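Daletti Arbeitstuch rot und Klappdeckeleimer klein
Artikelnummer 2882
Im Set oder einzeln erhältlich

Produktbeschreibung

Wer oft am Boden oder an wechselnden Plätzen arbeitet, der kennt das Problem: Kleine Sachen rollen weg, man sucht sie, und der Abfall bleibt irgendwo liegen. Für diese Situation haben wir zwei einfache Artikel zusammengestellt, das rote Arbeitstuch von Daletti und den kleinen Eimer mit Klappdeckel. Beide sind leicht und brauchen im Schrank fast keinen Platz.

Das Tuch wird ausgebreitet, und alles, was man für die Arbeit braucht, kommt darauf. Die rote Farbe haben wir mit Absicht gewählt. Auf einem hellen Steinboden oder auf grauen Fliesen sieht man sofort, wo die Arbeitsfläche anfängt und wo sie aufhört. Auch Teile aus Chrom und durchsichtige Flaschen, die man auf grauem Boden leicht übersieht, sind auf Rot gut zu erkennen.

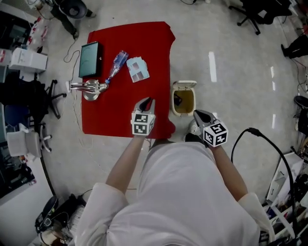
Arbeitstuch mit Armatur, Flasche und Schachteln, rechts der Eimer mit offenem Deckel

Das Tuch liegt ohne Befestigung auf. Bei den ersten Benutzungen können die Ränder ein wenig Falten werfen, das ist bei einem gefalteten Versand normal. Man kann es mit der Hand glatt streichen oder vorher auf niedriger Stufe bügeln. Eine Armatur mit rundem Sockel oder ein anderes schweres Teil darf man direkt auf den Stoff legen – bitte nur keine scharfen Kanten darüber ziehen.

Der Eimer

Der Eimer ist cremefarben und wird neben das Tuch gestellt. Der Deckel klappt nach oben auf, und man hat beide Hände frei, solange er offen steht. Für Etiketten, Dichtungen und kleine Verpackungsreste ist die Größe richtig. Für den großen Küchenabfall empfehlen wir ihn nicht, dafür führen wir das Modell Bosman.

Müllbeutel sind nicht im Lieferumfang. Es passen die gewöhnlichen kleinen Beutel, die man über den Rand schlägt. Passende Beutel finden Sie bei uns unter dem Namen Uso, die Rolle mit 100 Stück.

Verwendung in Büro und Werkstatt

Viele Kunden benutzen das Set nicht zu Hause, sondern in Räumen, wo mehrere Personen gleichzeitig arbeiten. Dort stehen Bürostühle, Kabel liegen auf den Fliesen, und die Tische sind oft schon voll. Eine farbige Fläche hilft dann, dass die eigenen Sachen nicht mit den fremden vermischt werden. Die Getränke bleiben besser auf dem Schreibtisch, und der Eimer bleibt unten auf dem Boden, gleich neben der roten Fläche.

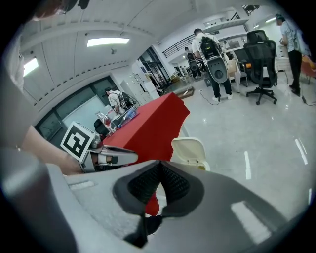 Pflege

Das Tuch vor der ersten Wäsche gut ausschütteln und getrennt von heller Wäsche waschen, weil die rote Farbe am Anfang etwas abgeben kann. Nicht in den Trockner geben. Der Eimer wird mit einem feuchten Tuch und mildem Spülmittel gereinigt. Bitte keine Scheuermilch verwenden, sie macht die Oberfläche matt.

Lieferumfang Set

Arbeitstuch rot
Eimer mit Klappdeckel, cremefarben
Pflegehinweis auf Deutsch

Ab 200 Sets liefern wir auf Palette – für diese Bestellungen machen wir gern ein eigenes Angebot. Ansprechpartner ist Wagner Honorato, Fragen zu Rücksendungen beantwortet Elfriede Wendt. Die Farbe Grau ist zurzeit nicht lieferbar und kommt im Mai wieder ins Lager.

Dazu passt

Aufbewahrungsbox Jernen mit Deckel
Müllbeutel Uso, Rolle
Abfalleimer Bosman, groß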